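Magazine > Features > Workshops

Two Arms, One Table

Monday, 3 p.m., and the Dutoro open day is already running behind. Coats on the floor, coffee gone. Senthil Iyengar waves us over to the Zerumine bench anyway. Small blocks, two bins, two arms. Everbody leans in.
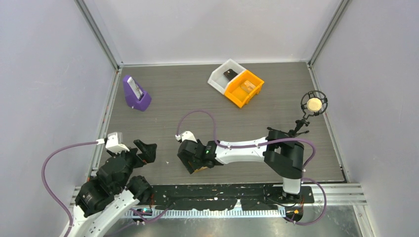

A block in the grip of the right-hand arm at Dutoro.

"Grasping's the easy bit to show," Iyengar says. Harder is getting both arms into the same few inches without a bump. Took his team 18 months. Over 900 practice runs since November, most of them dull.

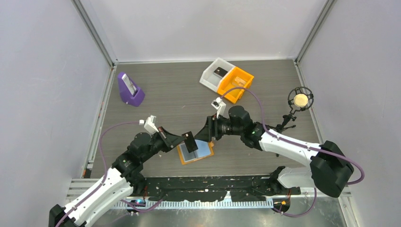
Questions from the back. Price? No answer yet. Noise? Less than I expected, more a hum then a whine. Annapurna Nambiar wants to know who fixes it on a night shift. Good question. Iyengar writes it down.

Next | Previous | Subscribe | Top

Comments

Lionel Mapplebeck: Was there till close. Worth the drive.

S. Krishnan: Any word on price??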